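Stamp pads and office stamps: notes for the Oltdale site

The October stock order includes 12 replacement ink pads and six rubber stamps from Brannigan. Staff who stamp delivery slips and file copies should read the following before opening the new supplies.

A new stamp should be tried on scrap paper before it is used on a record copy. Set the paper flat on a hard surface and press straight down.

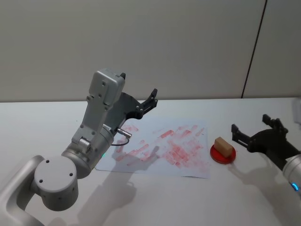
How often should a pad be re-inked?
When the impression stays pale after two presses on the pad. A fixed schedule wastes ink.

Use only the ink listed on the pad label. Oil-based and water-based inks do not mix, and a pad that has taken both must be thrown out.

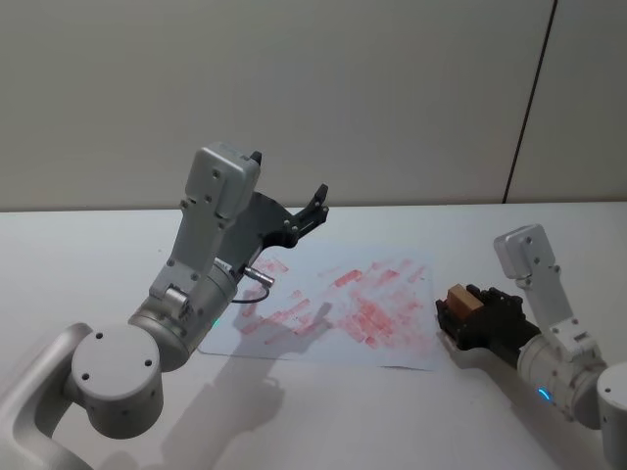
Impression quality depends mainly on even pressure and a level work surface. Rocking the stamp darkens one side and leaves the other faint. A plain white tabletop works well for test prints – stray ink shows at once and can be wiped off before the next form goes down. Keep a damp cloth within reach.

Overlapping marks are acceptable on a test sheet but never on a form. Stamps on numbered slips (the current run starts at 2303) go in the lower right box, clear of the signature line. 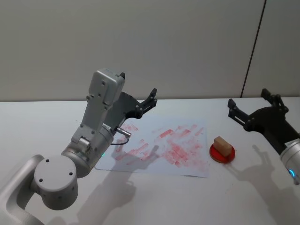
Slips that fail this check are to be voided and reissued. Do not stamp a second time over a poor impression – the scanner at Brotisen rejects doubled marks. Close pads after use and store them flat. Orders for extra pads go through the Lenel supply desk, item 320.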